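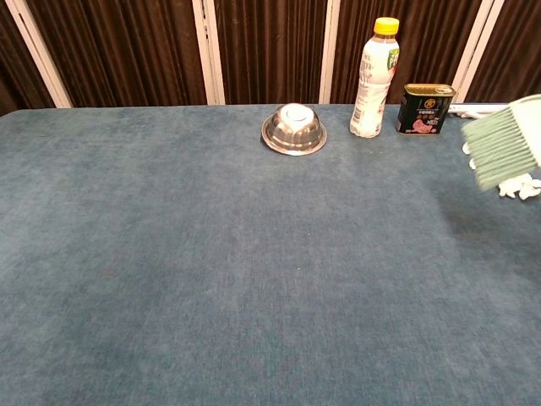

Carpet on a folding table, good idea or am I going to regret it?

effief84
So I finally got tired of things sliding and clanking on my big folding table and covered the top with a piece of blue-gray carpet. I love the color, and you can put a steel bowl down at six in the morning without waking the whole house! But now I keep seeing a darker patch on the right side, toward the back, and I can't decide if it's a shadow or if something got spilled. The table sits right up against the brown curtains, so the light back there is lousy anyway. Has anybody lived with one of these for a while? I use mine for sorting groceries and for the odd craft project (never both at once, I'm not that brave).

tredirska_dad
Put your hand on it. If it's cold, it's damp.

effief84
I did, and I honestly couldn't tell. It's a kind of felty stuff and it always feels a little cool to me.

Lenka H.
Press a folded paper towel on it with something heavy on top and go have your coffee. Ten minutes is plenty. If the towel comes up dry you've got a shadow, or the pile is just lying the other way. Mine does that every time I brush it, one half looks navy and the other half looks like dust.

grumblebox
I'm going to be the sour one. Carpet does not belong anywhere near food. You've got a drink bottle on there, a can of luncheon meat, a bowl sitting rim down on the fibers, and then presumably somebody eats out of that bowl. Get a vinyl cloth. You wipe it and you're done.

Lenka H.
Oh come on, the food is in a can! And a bowl can be rinsed. I store mine upside down too, keeps the dust out.

grumblebox
Upside down on a clean shelf, sure. Upside down on carpet the rim picks up every bit of fuzz in the house. I had a cat and a carpet-topped bench at the same time, so I know what I'm talking about.

effief84
No cat here, but there is fuzz, I'll give you that. I rinse the bowl before I use it. Would a tray at the back fix it for you, grumblebox?

grumblebox
A tray would fix it for me.

Dalibor S.
We had carpet on our sorting table at the old place for years. What I'd watch is the milky drinks – water dries out and you forget about it, but anything with milk in it goes sour down in the backing and you will smell it by Tuesday. Keep the caps screwed on and open things over the sink. If you do spill, lift the carpet and dry the table underneath too. Is yours glued?

effief84
Not glued, just laid on and tucked. I was going to glue it in October and never got to it.

Dalibor S.
Then leave it that way! You can take it outside and beat it.

iveta_p
Agree with Dalibor about the glue. I don't agree that vinyl is the answer, though, because on mine everything skated around and the corners curled up by the first winter. I ended up with 2 pieces of carpet cut to the same size, and I swap them when one gets grubby. They were remnants, so it cost next to nothing. A lint roller gets the loose fibers off, and do it before you set anything down.

tredirska_dad
Two carpets for one table. My wife must never read this.

effief84
OK, paper towel report. Came up dry! I moved the lamp as well and the dark bit got a lot paler, so I'm going with shadow. I'm still getting a tray for the bowl, and iveta, I'm going to look for a second remnant this weekend. Does yours have a bound edge or did you just cut it?

iveta_p
Just cut, with a sharp knife from the back. It sheds for a week or so and then it settles down.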